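Search this site Go

House Rules for Robots

I spent a Monday at Derkstead, where Kamlesh Malhotra writes the house rules for home robots, and I came away wanting to rewrite my own chore chart. Her rulebook is eight pages long (she's proud of that!) and most of it is about dull stuff like cables and feet. Rule 2 is my favorite – before an arm moves, everyone in the room agrees who calls the stop. 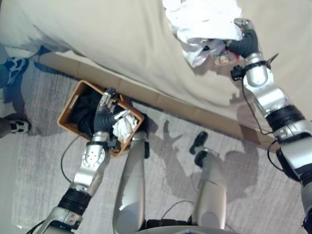 Laundry work at the bedside, one hand on a white garment and the other in the basket.

Laundry gets a whole page, with 80 test runs before a robot may work in a lived-in home. Kamlesh wants cables checked before each run, and bystanders on one side where the operator can see them. Wallum and Brito both use her pages now, and Evix is arguing over the wording on stops. "They want 'promptly,'" she told me. "I want a number of seconds." She's asking for two, and the next draft goes around in December.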